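Why Does a Table Have Stripes?

Look closely at a wooden table and you'll find pale lines, dark lines and maybe a swirl that looks like your uncle's eyebrow. Those lines are called grain, and a tree made them while it was busy doing what looked like nothing.

Each spring, a tree in a cool place grows fast and makes light, airy wood. By August it has slowed down, and the wood it makes is darker and tighter. One light band plus one dark band equals one year. Trees never forget a birthday.
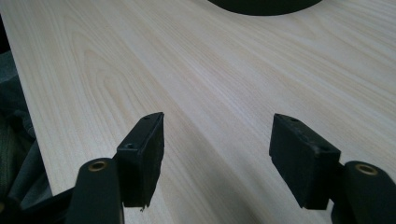
Slice straight across the trunk and the bands show up as circles. Slice it the long way, as you would for a tabletop, and the same circles turn into stripes and waves. Try it with an onion if you don't mind crying.

And knots? Those are where branches used to join the trunk. The tree kept growing and swallowed the bottom of the branch, which is rude but normal.

Some bristlecone pines have lived more than 3,000 years. Counting their rings takes a microscope, a lot of patience and probably a snack. Start with something smaller, like a stump in the park.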